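Two-arm table cell (Sultside)

The two-arm table cell at Sultside is a small enclosed robot station, two arms facing each other across one table, and I've been the person looking after it long enough that the wiki people asked me to write its entry. So this is my version! Annick Lapointe wrote the original stub and Henk Aerts has corrected me on a couple of points already, for which I'm grateful (mostly).

Background

The cell was put together in June by Aled Mostyn and Heledd Wogan, using a frame they'd drawn up for an earlier job called Stolum. Stolum had one arm and a much smaller table, and if you find old notes that talk about "the arm" with no left or right, that's what they're about. The newer cell is called Cuesta in the booking sheet, and people use the two names interchangeably, which drives Wyn Eynon up the wall.

Layout

The arms stand at the left and right sides of the table and reach in toward the middle, each with its own gripper. Everything around them is black: black tabletop, black walls, black overhead. We like it that way for the cameras, which get much less stray light bouncing around, and it also hides a shocking amount of cable. Overhead there are two thin cables crossing in a big X, and those are worth knowing about before you stick your head in there with a wrench.

Left and right always mean left and right as you face the table from the front. I put this in every document I write and I'll keep doing it.

Setting the table

A session starts with the props. The whiteboard-sized jobs and the kitchen-type jobs share most of their pieces, so the kit stays together in one bin and gets laid out from a sheet. I put the board down first, then the small blocks at its sides, then the bigger things along the back, and I save the cup for last because I knock it over otherwise. Both arms should be parked up and away while your hands are in there, with the stop button where you can reach it.

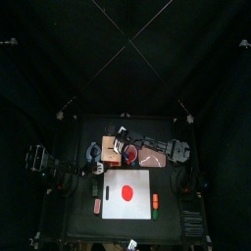
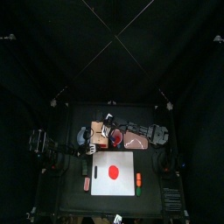
Cuesta with the red-dotted board in the middle and the small blocks on either side of it, both arms over the table.

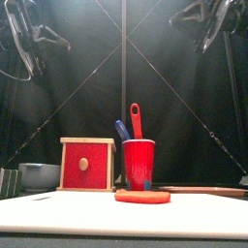 Once the layout matches the sheet, I run the warm-up, a slow program called Pevuten that takes each joint through its range and back. It has 75 steps and you really do want to stand there and listen to it. A healthy joint makes a soft, even hum. A joint that's about to cause you trouble has a little tick in it, always at the same spot, and you'll hear that long before any fault shows up in the log.

Homing and zero checks

Homing is done one arm at a time, left first. There's no deep reason for the order, Aled just did it that way and the checklist followed. After homing, I bring each gripper down to its corner mark and look at the gap with a feeler gauge. If it's off, I home again before touching any offsets. I've seen people type in a correction, then discover the arm simply hadn't seated properly the first time, and now they have two problems.

The offsets live in a file on the cell computer. Please copy it before you edit it!

Routine care

Gripper fingers get wiped down at the end of every session with a lint-free cloth and a bit of isopropyl. Marker residue is the worst of it, and it gets into the joints of the linkage if you leave it overnight. Finger screws are checked weekly, snug and no more (Heledd stripped one early on and we had to drill it out, a whole afternoon gone).

Cables want a slow look along their full length every week too. I follow each one from the base to the wrist with my fingers, feeling for flat spots or nicks in the jacket, and I check that there's enough slack for the shoulder to make its widest turn. If a loop has crept under a base, power down before you pull it free.

Faults

Code 126 is a gripper that didn't reach its closed position. Nine times out of ten it's grit in the linkage, so clean it and try again. Code 127 looks nearly the same on the little display, but it's a lost connection to the wrist, and for that one you shut the arm down and reseat the connector. Henk keeps a spare wrist lead in the top drawer. If you use it, tell him, and write it in the logbook with the arm and the code.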